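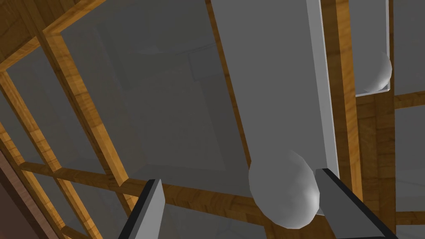
Speed limits in simulation are what I'm stuck on, or more to the point whether there's any good practice written down for them. I've been building up a practice set for our gripper arm at work, all of it in the simulator so far, and I've got to the stage where my manager wants a one-page set of rules before anything goes near the real arm. The bit I'm working on is the approach to a white knob sort of thing at the end of a long flat grey slab, with wooden rails running right alongside. The two fingers have to be spread with a good wide gap before they come up to it, and there's a second, smaller white ball on a narrower block on the other side of the rail, which is the one I keep worrying the arm will go for by mistake. At the moment I've got the approach capped at 135 mm a second and then 16 mm a second for the last stretch. Those are numbers I picked because they looked sensible on screen, and I'd like something better than that to put in front of people.

So really it's three things. Do the speed limits in the sim need to match the ones we'll use on the real arm, or can I run it faster to save time? How many clean runs would you want before moving over? And does anybody write down the sim settings as part of the safety paperwork, or is that just me being fussy? We're a small outfit, the arm is a Luvik, and the only guidance I was handed when I started was two sides of A4 from Troker which mostly tells you to wear shoes.

I did have a look through the older threads but they're nearly all about welding cells. Thanks in advance!

Siu-fong Tse
Posted 10/3/20

Terence Bainbridge

You're not being fussy. I look after three arms at Giltgate and we keep a settings sheet for every sim job, stapled (yes, stapled) to the risk assessment for the real one. Friction, finger force, speed caps, time step, which version of the model, who changed it last. We started after a job came over from sim where somebody had quietly turned the friction up to get the grip to hold, and the real fingers slid straight off the part and clouted the fixture. Took me most of an afternoon to find out why.

On speeds, my rule is that you can run the clock faster but you can't run the arm faster. If your software lets you simulate ten seconds in one, lovely, use it. But the arm inside the sim should be moving at the speed you mean to use for real, with the same cap, or you've tested a different job. Things that stay put when nudged at 16 mm a second may well roll off at 135, and that goes double for anything round. Your big white ball is a case in point - a rounded thing between two flat fingers only touches in a couple of small spots, so if one finger gets there before the other it'll get shoved sideways. I'd write in a rule that the fingers must be centred within so many millimetres before they're allowed to close, and stop the run if they aren't. You choose the figure, but choose one and write it down.

For clean runs we do 1000 in sim with the start position shuffled a bit each time, and every failure gets looked at by a person. Not a sample of them, all of them. It's dull, and it's where I've found nearly everything worth finding.

Then on the real arm we start at a quarter speed with someone on the stop button. Don't skip that however good the sim looks. And please don't use my numbers as if they came out of a standard, they're house rules. For the official side you want ISO 10218 for the robot and its integration, plus ISO/TS 15066 if people are going to be working near it without a guard. Your supplier ought to be able to tell you which bits apply to your set-up. If they can't I'd be a bit worried about your supplier.

Tin-yau Choi

just run it as fast as the sim lets you, its not going to hurt anyone is it. we did 1400 runs overnight at full tilt on a Weidemann and it was fine when we moved it over, well mostly fine, we had to redo the grip. also turn off collisions for the bits you dont care about, makes it loads quicker

Soon-im Ryu

I'd go along with nearly all of what Terence says, and please don't turn collisions off! Siu-fong has rails right next to the thing being gripped. If the sim lets a finger pass clean through a rail, the learning side of it will happily find that short cut and use it, and you won't know until the real arm tries the same. If you need the speed, use simpler shapes for the collision (plain boxes for the beams will do nicely, they're boxes anyway) and leave them switched on.

The wrong-target worry deserves its own line in your rules, I think. What we do is count a touch on the wrong object as a failed run even if the arm goes on to get the right one afterwards. People tend to score only the ending, so an arm that brushes the neighbour on its way past gets a tick. We were doing that ourselves until June and our pass rate dropped quite a lot when we stopped, which was embarrassing but useful to know. With a small ball and a large ball I'd also swap which one it's told to go for in some of the runs, so you can tell whether it's following the instruction or has simply got used to heading for the big one.

A couple of other things from our sheet that you're welcome to pinch. We note the gap between the fingers at the start of the approach and the least clearance we'll accept to anything solid on either side. We also have a line for what the arm should do if it loses the target. Ours holds still for two seconds and then backs out the way it came in, slowly. A lot of set-ups have it go straight home from wherever it happens to be, and with beams in the way I really wouldn't.

One small disagreement with Terence - I'd do a few hundred runs first, look at those, fix what's wrong and only then do the 1000. Otherwise you're sitting there going through the same failure over and over with your tea going cold.

Siu-fong Tse

Brilliant, thank you both, that's miles more than I had this morning. I've put collisions, wrong touches and the centring check in as separate rules and left the speeds where they were for now. Terence, would you be able to post the headings off your settings sheet? Just the headings, I can fill in the rest myself.

Terence Bainbridge

Will do, it's on the work machine so give me a day or so.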